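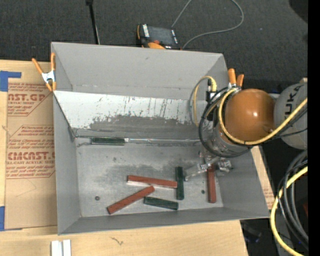 When people plan a first robot cell for a small workshop, they put almost all the money on the arm. I did this too. The arm has a price, it stands on the offer in big letters, and the rest of the page looks like small change. But please look at what is standing near the arm before you sign. A metal bin, two spring clamps on its rim, cables that must go in loops so the wrist can turn, a handheld controller that needs its own place to lie. All these things take money, table space or time, and in my first plan I had no line for any of them.

I write down here how I make the budget now. Our shop is small, at Kodlow, and we do bin work with little parts.

Start with the table

Measure the table before you ask for any offer. Draw the foot of the arm, the bin, and the full circle the elbow makes when it swings back. The elbow is what I forgot. Then add space for a box where the finished parts go. If the drawing does not fit on your table, you need a bigger table, and a heavy one. A kitchen table is fine for a test with a very light arm, but a bigger arm pulls and pushes when it stops quickly.

Cables

Count one line in the budget only for cables and the things which hold them. Ask the seller how long the cable is from arm to cabinet, and if a longer one costs extra. Ours did. From the wrist, leave a loop big enough that nothing gets tight when the last joint turns to its end. Try this by hand at low speed, both directions. A loop which is too big is also bad, it catches on the bin wall.

Hook-and-loop straps are better than plastic ties in the first months, you will open them many times.

The bin

Buy the bin early and use the same one for tests and for real work. Sloping walls help parts come down to the floor, but check that the gripper can reach into the corners. We bought two bins from Loltero, and the second was deeper than the first by the width of a finger. This was enough to make trouble in the program.

A bin that can slide will slide. Clamps are good to begin with. Later, when you are sure of the position, screw down stops on the table. I paid 104 for a set of clamps and stops together and it was well spent.

Shiny metal is difficult if you plan to use a camera for finding parts. Ask to test with your own bin and your own parts before you pay for a camera.

Gripper and fingers

Take the gripper as a separate offer. The one from Ledesma was 897 without fingers, and I did not see the words "without fingers" until the box was open. Fingers wear out and they break when the arm goes down too far, and in the first weeks it goes down too far quite often. Order spare ones together with the gripper - the shipping is paid only one time.

For practice, use simple blocks all of one shape. Six are enough. Let them lie in different directions, some near the wall and some touching each other, and see which ones the gripper cannot take. Do it before you buy a second tool.

Hours

This is the line I get wrong every time. The seller said the training is up to 6 hours. It was true for the training. My own learning after that went from September until December, mostly in the evening after five.

Small things for the list

Tape, blue or any color you can see, for marking positions on the table.
A hook or shelf for the controller. It falls.
Sheet material for a guard, with some extra for mistakes. Leave the paper on until the last cut.
A power outlet which is not shared with the compressor.
A yearly check. Vuvholm asked 151 for a visit, travel not included.

Put all lines on one paper, add the sum, and compare it with the price of the arm alone. If you still want to buy, ask for the delivery date in writing and have the table ready one week before.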